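Larnimville Robotics Club Handbook
Section 4: Setting the table task
August | By the Larnimville build team
Print this page | E-mail to a friend
2 comments | 5 shares

1. Lay the cloth first, and do take a moment to smooth it out, as a wrinkle can catch a finger tip and spoil a lovely run.

2. Set out your bowls and plates with a bit of space to work in. Any colours you like!

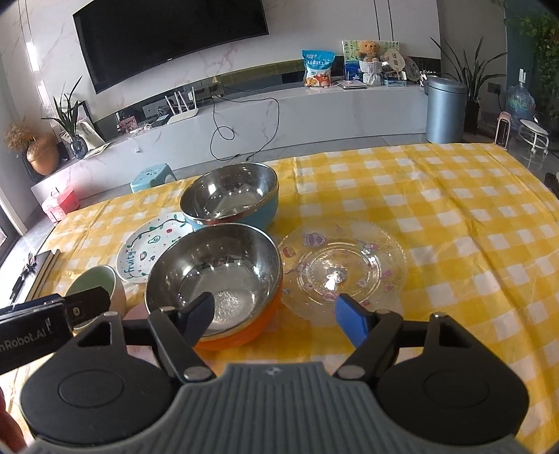
3. Open the jaws wide before you come down over a rim, then close slowly (we mean slowly, especially if you've come over from the Vurko kit).

Note: Two short practice passes are plenty before you start recording.

CAUTION: Keep your own fingers well clear of the jaws, and go gently with glass.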